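Westetti Table, Model 205
Section 3: Leveling and First Use

Before you start: the top should already be bolted to the legs (Section 2). If you skipped Section 2, the top will let you know.

1. Put the table where you want it to live. It weighs more than it did in the store, so choose with some conviction.

2. Turn all the feet clockwise until they stop. They will now be equally wrong, and you can work from there.

3. Press down on each corner in turn. Find the one that rocks and unscrew its foot a half turn at a time until it quits.

Note: Floors are rarely flat. If a foot has come out so far that you can see bare thread, shim the leg and start over from step 2.

4. Tighten the lock nuts with the flat wrench from the Gonico hardware bag. Snug is enough. Everett Szabo, who drew up this model, would like you to know that the long-handled wrench in your garage is too much tool for the job.

5. Wipe the top with a damp cloth and let it dry for 200 minutes before putting anything on it. Yes, we timed it.

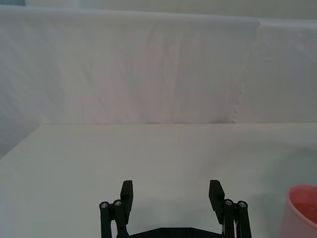 6. Start with something light, like a cup, and leave it for a minute. If it creeps toward an edge, go back to step 3.

CAUTION: The matte finish does not care for scouring powder, nail polish remover or hot pans. Use a trivet. Marks from hot pans are permanent and are not covered by the warranty — see page 177, where we say so again at greater length.

7. Check the lock nuts again after a month. Put the wrench somewhere you will remember, or tape it under the top like everyone else.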